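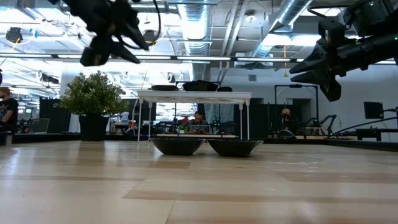

Stock fingers or soft tips for thin-rim bowls?

Started by pallet_jack, January
14 replies

pallet_jack
Two arms, two black bowls, white shelf behind them. Want to pick a bowl by the rim and set it up on the shelf without the other arm having to steady it. Been swapping fingers all week. Stock Irkton fingers vs the Dunden soft tips, same controller, same speed. 34 tries each.

Stock: 7 drops
Soft: 14 drops

Expected the opposite. Anybody else seeing this? Bowls flare out at the top so the soft pads only touch on the very edge and then it rolls.

mrs_torque
What force are you closing at? The Dundens need way more squeeze than people give them.

pallet_jack
Same number for both, didnt touch it.

mrs_torque
Well there you go. Not a comparison then. You tested one gripper at its setting and the other one at somebody elses.

lowbay7
Disagree. If I have to retune every time I change tips thats a cost too and it belongs in the result. Same settings is a fair test for a shop that swaps tools a lot.

mrs_torque
Fair test of laziness maybe. Run it again at a higher force and post that.

Gebhard Auer
Look at the spacing before the force. Your rims are almost touching. Wherever you come in on the inner side, one finger has to fit between two bowls, and the soft tips are fatter than the stock ones. Are your drops mostly on inner side picks?

pallet_jack
Hm. Didnt log which side. Have the joint logs, will dig.

lowbay7
Also shiny black bowls on a glossy table, what camera are you using for the pick point? I had an Eder depth cam over a varnished bench and it was useless on black stuff. Holes all over. Went to a plain color camera mounted off to the side and trained on that, much better.

pallet_jack
Eder up top yeah. Depth does get patchy on the right bowl where the highlight is. Left is ok.

kettlecorn
Put a towel down lol

lowbay7
Then it works on towels. Light is the thing to fix, you've got strips running right over the table.

Gebhard Auer
I would leave the light as it is and change one item at a time. Otherwise you have 140 runs and no answer. I did precisely that with a Zundholm controller last year.

pallet_jack
OK went through the logs. 14 soft drops, all but two were inner side. Stock drops are all over the place, no pattern. So Gebhard is right about the spacing at least. Gonna move the bowls a hand apart and rerun soft at the same force, then again higher for mrs_torque. Camera stays put for now.

mrs_torque
Thank you. Still betting on force. Put the shelf height in your post too, placing is where mine used to tip, not picking. If the wrist is already tilted when you get up there the base lands on one side and off it goes.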